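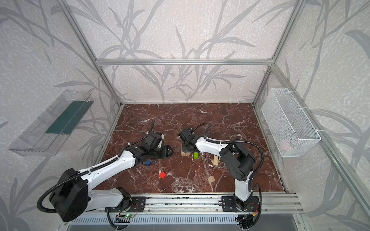 Niilo Kemppainen
Surfaces and booth upkeep, Flarkstead

Nerkard surfaces - README

Notes on the surfaces set. Covers the marble top, the leaf wallpaper, and the clip folders that go with them. Written fast, will clean up when the November batch is in.

What's in it

3,262 clips, all on the dark marble. Split into 43 folders, one per surface session. A session means the top got wiped, the clips got recorded, the top got wiped again. Two folders are short, see Known problems.

The marble

Dark reddish brown with white and pale veins. Looks cracked in places - those are the veins, don't log them as damage. We picked it over the plain gray top because plain gray made everything look the same from one session to the next. The veins give you something to line up against.

Downsides. Pale crumbs and thread vanish into the veining. Water drops too, if the light is low. If you're labeling small light stuff, zoom in before you write "clear".

Wiping: damp cloth, then dry cloth. No vinegar, no lemon cleaner, nothing with grit. Cuvmont sells us the cloths, ask Arvo for more before the box runs out and not after.

The wallpaper

Light gray, speckled, big darker gray leaves and stems. Grass or bamboo, we never agreed, the label file just says leaf. Same paper on the back wall and both sides. The stems run across all three so a strip hung wrong will show up right away.

Hanging notes for whoever redoes it:
Start at the back wall, middle, work out.
Do the sides last.
Smooth toward the corners. Bubbles catch the light and end up in the labels as objects, happened in Yen round one and took an afternoon to pull out.
Keep the offcuts. Folder 2 of the spares drawer.

Frame

Silver aluminum bars. Crossbar at the back, posts down to the back corners, wide rail along the front. Wipe the rail when you wipe the top. Don't tape notes to it, the glue is a pain to get off.

Files

clips/ - one subfolder per session
labels/ - one text file per clip, same name
surface_notes.txt - what got wiped, when, by who
wallpaper.txt - dates the paper was changed, patchy before Arvo took it over

Labels

Four words only: clear, object, smear, unsure. Use unsure. People don't use it enough and then I get 400 "clear" rows to go back thru by hand.

Veins are never smear. Leaf print is never object.

Known problems

Session 12 has no surface notes, the page got lost.
Session 31 stops early, cloth lint all over the top and we quit.
Some label files have a blank last line. Harmless, but the old Yen script chokes on it.
Left wall strip was rehung partway thru the set. Leaves sit a bit lower after that. If you compare early and late sessions by background, mask that wall.

Not included

The plain gray top. Seperate set, different folder layout, don't merge them.

Contact

Me for anything on the marble or labels. Arvo Ruotsalainen for wallpaper, cloths and the spares drawer - mornings are best, he's out of the building after 2.

To do
fix session numbers in surface_notes.txt
reorder paper, same roll number
add a close crop of the veining for new labelers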